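Notes from the Sewing Room

We were so glad to see such a full house at the last plaid swap! If you missed it, Lorraine Blackburn brought along two enormous tubs of fabric from her aunt's old shop in Chisholm, and she let everyone dig through to their heart's content before the tea was even poured. I came home with far more than I meant to, as I always do, and I have spent the evenings since then washing and pressing and wondering where on earth it will all go.

Several of you asked me about matching plaids at a seam, so I promised to write down what I do. Cut one layer at a time. I know it feels slow, and when I was first taught I thought it was a terrible fuss, but folded plaid slides around on you no matter how many pins you put in. Lay your first piece face down on the uncut cloth, line up the strongest stripe at the stitching line (the stitching line, mind you, and not the cut edge) and then chalk around it. Wilma Haldane bastes hers by hand with silk thread and her shirts are beautiful. I am lazier than Wilma and use a walking foot and a great many pins.

Buy extra, too. For a big repeat I add two full repeats to whatever the pattern envelope tells me, and I have still run short - the pink skirt some of you saw in September has a back waistband cut from a completely different stripe, and I wear my sweaters long over it.

Catherine Cairns has offered to run a beginners' afternoon on plaid cushion covers, and there is room for 19 at the long tables. Please bring your own scissors and your machine's foot pedal (we had two machines and no pedals between them last time, bless us). Pattern sheets will be there for you. If you need a ride from Ullell, speak to Liis Pētersons, who has a roomy car and doesn't mind a stop on the way.

One last thing from the swap. A length of gray wool with a red line through it was left on the chair by the door, and it is much too nice to be forgotten. I have it at home in a paper bag and would love to see it back with its owner.
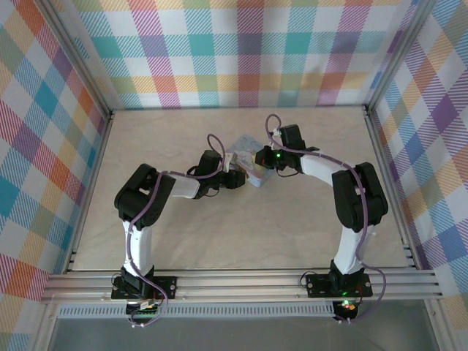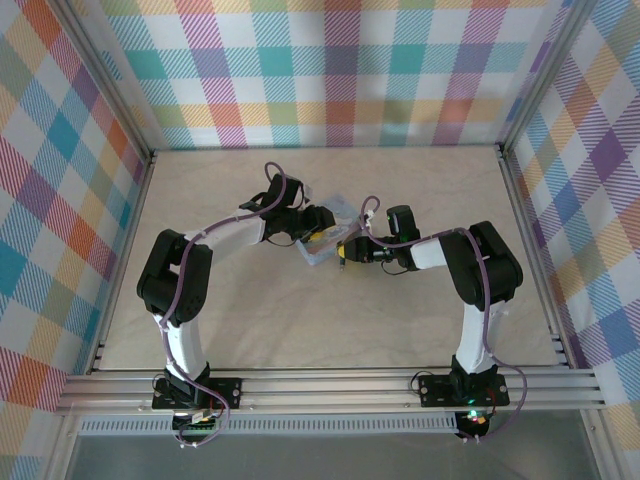

Plaid on three sides, with plenty of pink, teal and purple in both pictures.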